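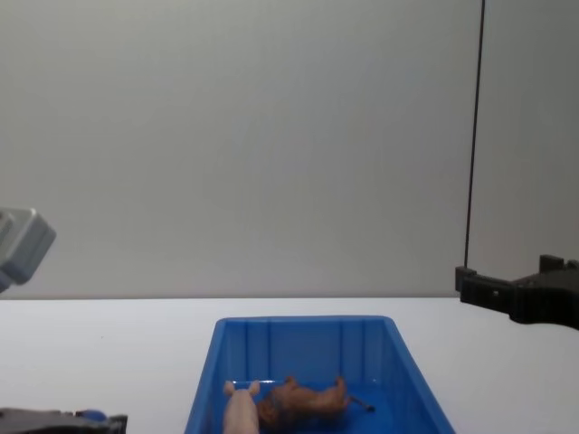 Teaching the Two-Arm Station at Farwood: Notes on the Sorting Task

Jaqueline Figueroa
Thursday, September 27, 2018

The Farwood station consists of two arms mounted at a white table, and this month its operators have been recording demonstrations of a single task. Toy animals are to be picked up from the table and placed in a blue bin. An operator drives both arms by remote control through the Evow console, and every joint position is logged together with the camera views.

As of this week the set holds 3,674 recorded attempts. The plan approved in September called for 2,000. The additional attempts were requested after a review of the first batch showed that the operators had favored the right arm heavily, and that the policy trained on those recordings had learned the same preference.

The operator's instructions are brief. Each attempt begins with both grippers open. An animal is to be taken by whichever arm is nearer, carried over the rim and released low. Attempts longer than 90 seconds are stopped and marked as incomplete, but they are kept on file. Animals that come to rest on their sides or against one another in the bin are not to be rearranged. 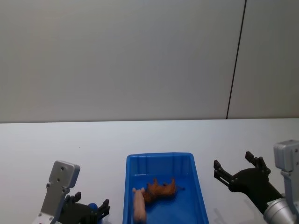

Farwood Notes, No. 4

The previous number of these notes stated that hand guidance would be used for the bin task. That statement requires correction. Hand guidance was tried for two days, with the operator holding the wrist and moving the arm directly, and the motions were smooth. The operator's own hands and sleeves, however, appeared in nearly every camera view, and the recordings could not be used for training from images. Hand guidance is now limited to setting the start positions.

Remote control has its own costs. New operators tend to close the fingers too early, and most of them need a full morning before their recordings are accepted. The Trajkovski mapping, which scales down hand motion close to the table, has reduced this problem – although it makes long reaches tiresome.

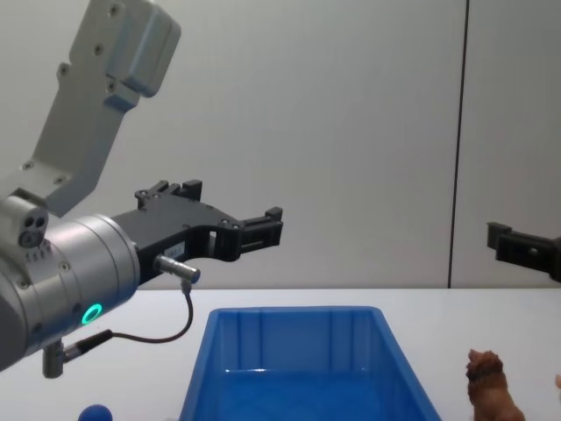 Objects Outside the Bin

The shape of an object matters more than was expected when the task was written. A ball gives the fingers very little to close on from above. A standing animal can be approached from the side, and operators are advised to grip the body and leave the head clear.

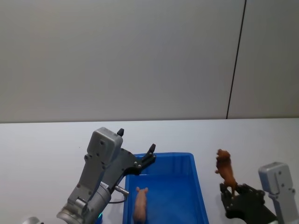

Brown toy lion in the right gripper; pink pig in the bin.

The recordings will be converted to the Gorkunon format once the labels have been checked. Readers who wish to compare operator instructions from their own stations are invited to write to me at the usual address.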